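What we spent on the second arm, and what I would buy first now

When we started Narker, our small project for folding clothes, I made the budget in one evening. It had two lines: arms and table. I want to write down how this budget changed, for other people who plan the same kind of purchase.

The arms were the easy part. I asked for quotes from Drarnik and from Vakeo, and the difference was 2844 dollars for the pair. We took the cheaper offer. I don't regret it, but the cheaper offer did not include the cables, and delivery was 300 dollars more.

The table is where I made my mistake. I first planned a hard top, because it costs almost nothing. With a hard top, the fingers have to come down very exactly to get under a thin fabric. A padded top forgives small errors, and the padding cost us only 50 dollars. I should have put it in the plan from the first day.

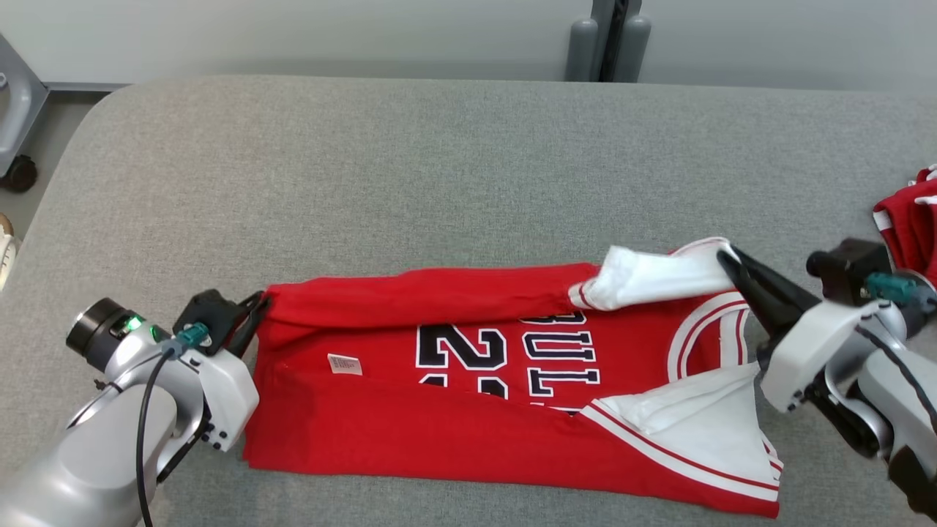
Clothes are also a budget line

I did not think about the clothes at all. Sports jerseys are a good test, with their slippery fabric, big armholes and stiff printed letters, and a red Bulls jersey with the number 23 is as good as any other. But they wear out from pulling, so you need spare ones. I now keep 10 percent of the yearly money for garments.

Next on my list are spare finger pads and a better wrist camera. Dissanayake, the shop where we buy small parts, has promised me a price in November - I will add it to this post when I have it.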